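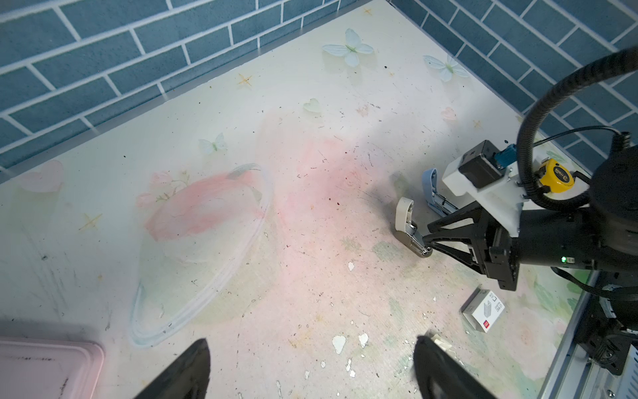

Notebook, June, morning into late afternoon

Started the day by reading back through my own last entry, which I recommend to everybody and almost never do myself. It said "staplers tomorrow, start with the left arm parked" and then a drawing of something I can no longer identify. So: staplers, left arm parked. I was glad of the instruction, whoever I was when I wrote it.

The task, for those of you joining from the Jokovside side of things, is the desk set for Parkodden. One arm picks up a stapler from wherever it has ended up on the mat and sets it down on its end near the back right, and then the other stapler goes next to it. After that come the handovers, where one gripper gives the thing to the other in the middle. It sounds like nothing when you say it out loud, and with your own two hands it is nothing. Through the leader arms it took me most of the morning to feel at home again, and I have been doing this long enough that I expected to walk straight back in. The leader arms are the Bozsik pair, the ones with the new trigger springs. I like the springs very much. They push back a little when the gripper is nearly closed, and my thumb has stopped aching by lunchtime, so whoever fitted them has my thanks and can claim a coffee.

Warm-up first. I did my usual slow circles in the air with each arm, then touched the mat lightly in all the reachable corners, then opened and closed both grippers until they felt the same. The right one still closes a hair later than the left. I know it is in the software and I know it is on the list, but I want it written here again that I can feel it, and that a person learning on this cell will learn around it, and then we will have a pile of demonstrations from somebody who has quietly taught the policy to wait.
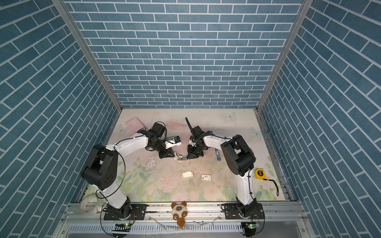

Renddale Manipulation Lab, Teleoperation Group

Handovers. I did a first batch with both arms reaching in over the middle of the mat, grippers coming together on the one small object between them. My notes from the first batch are mostly complaints about myself. I was bringing both arms in at the same time, which looks lovely and smooth from the chair and is a bad habit, as each hand is chasing the other. What works far better is to bring the giving arm in, stop, breathe out, and only then send the receiving arm. The stop does not have to be long. I had been afraid that a stop in the middle would teach the policy to dither, and we did have that trouble in the spring with the cups, but there the stops came in all sorts of places. If everybody stops in the same place for the same reason, I think it reads as part of the task.

Which brings me to style, a thing we ought to agree on before the next people sit down. My preferred way is to lead with the wrist: get the wrist turned the way it will need to be at the grasp while the arm is still high, then come down with nothing left to do except close. Some of us turn on the way down, and it is quicker, and it also looks more like what a person does. But the wrist view swings a lot in those last moments, just when the object is biggest in it, and I'd love for us to give the thing a calm look at what it is about to grab. I am happy to be argued out of this. I would like the argument to take place before the 3000 episodes, please, and not after.

On the number: we stand at 1626 accepted episodes as of lunch, counting everything from both shifts, and I am prouder of that than I probably should be. The target is still 3000 for the desk set. I did 90 today, of which I threw out 22. Most of those I threw out on the spot with the foot pedal, knowing perfectly well while my hands were still moving that it was a poor one. I do want to encourage the newer operators to use the pedal freely! There is a feeling, and I had it too, that a discarded episode is a mark against you. It isn't, and a late discard costs much more than an early one. A clumsy grasp that recovers nicely is a different matter and I keep those, with the recovery tag, as long as the recovery was on purpose.

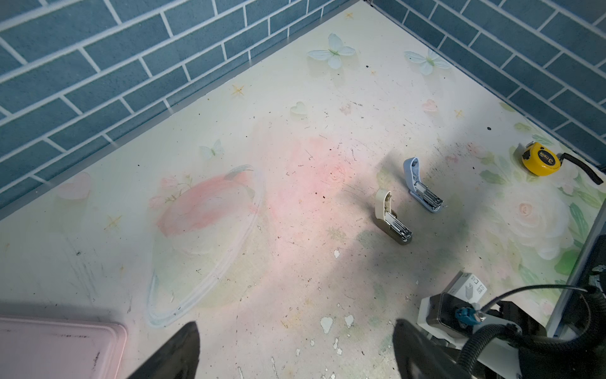
Standing things on end is the part of this task I find hardest to demonstrate well. The release is everything. If I open the fingers quickly the stapler gets a nudge from whichever finger still has a bit of grip on it, and if I open slowly my own hand wanders during the opening and the nudge comes anyway, just later. In the view from over the fingers you have the cream stapler and the powder blue one side by side, both up on their ends, with the blue one a little farther back, and that gap is tight for the fingers on the way out. I have been backing straight up along the body for a short way before moving sideways at all, and I would ask that everybody do the same. It costs a second or so and it keeps the neighbor out of it. I also found that I do better if I pick the spot for the second stapler before I pick up the second stapler. That seems obvious written down. It was not obvious to my hands, which like to go and get the thing first and then float about over the mat having opinions.

A word on which view to drive from. I spent the first half of the session on the fixed view and the second half on the wrist views, switching with the side button. For the reach, the fixed view, every time. For the last bit, the wrist, and I now switch when the fingers are at the height of the object's top. One warning for those who like to stay on the left wrist while the right arm works: the right arm comes in from the edge with its cable looping up behind it and it feels enormously close. I flinched more than once. The flinch goes into the demonstration, of course, so either get used to it or don't look there.

The mat. The white print is flaking near the middle and there are little specks and chips all over it. For grasping it makes no difference that I can feel. For the pictures it might, and there are two schools of thought in the group, one that wants a clean new mat and one that says leave it, the world has crumbs in it. I lean toward leaving it, but I'd brush the loose bits off at the start of each shift so that at least every session starts out the same. If we do change the mat, let's change it between batches and write the batch down.

Tape measure: stays in, at the right-hand side. It isn't part of the desk set and nobody should be picking it up, and I think that is useful, as the policy should learn to leave it be. Watch the black strap, though. It trails, and when I came in low with the right arm I was thinking about the strap when I should have been thinking about the stapler. High over that side, then down.
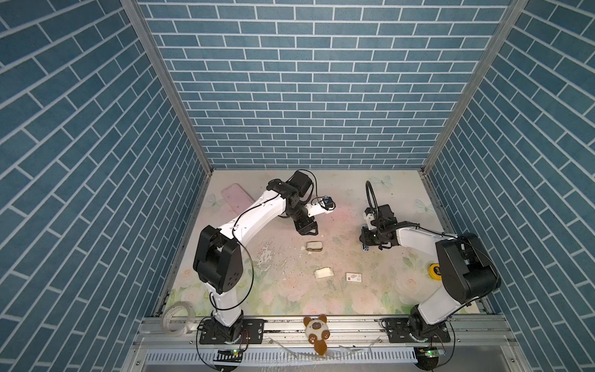 TO DO / HANDING OVER

Gripper lag, right side. Measure it properly against the left with the trigger log. I have saved a short recording of both triggers squeezed together, in the folder with today's session.

Agree on the stop in the handover: who stops, where, for how long. My vote is giver stops first, over the middle of the mat.

Start poses. I have been parking both arms up and inward with the grippers pointing down, and I'd like that to be the start pose for everyone. Second shift parks them wider. Either is fine with me but it has to be one of them.

Object placement between episodes. I move things by hand after every fifth episode and by robot otherwise. If you reset with the arms, please pause recording first. I forgot on three of mine and had to trim them.

Foot pedal squeaks. I have been living with it. A drop of oil would be a kindness to the desk behind ours.

Tomorrow I would like to try the handovers with the arms' roles swapped, left giving, and see if my hands object. I expect they will for the first stretch. Leave the leader arms at the lower chair height if you can, and the session sheet is clipped to the back of this notebook with my discards marked in pencil.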